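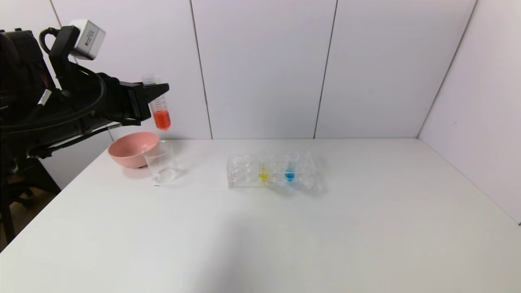 Tube with a white screw cap, orange-red liquid in the lower half.

I have finished the place cards for Nana Lamptey's naming party in Brusbridge. She ordered 78, plus 7 blanks for late replies. I print in batches of 100, which leaves 15 for test cuts and spoiled folds.

The card is Mensah smooth white. It scores cleanly along the grain and cracks across it, so the layout has to be turned before printing. I set the names in Deteo at 18 point and dropped the longest ones to 16. The border is a plain 1 mm rule, 7 mm in from the edge. Any closer and a small cutting error shows.

Drying took longer than I had allowed. Cards stacked after an hour marked each other on the back, so the second batch stayed flat on the rack overnight.
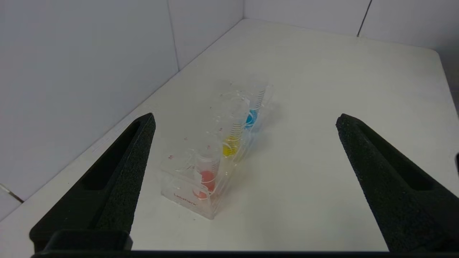 Can the cards be printed on a home inkjet?
Most inkjets will take them through the rear feed, one sheet at a time, with the paper type set to matt card.

The file goes up in the Tiltville shop in January, with the names left as editable text. Matching envelope labels will follow once I have fixed the margins on the A4 sheet.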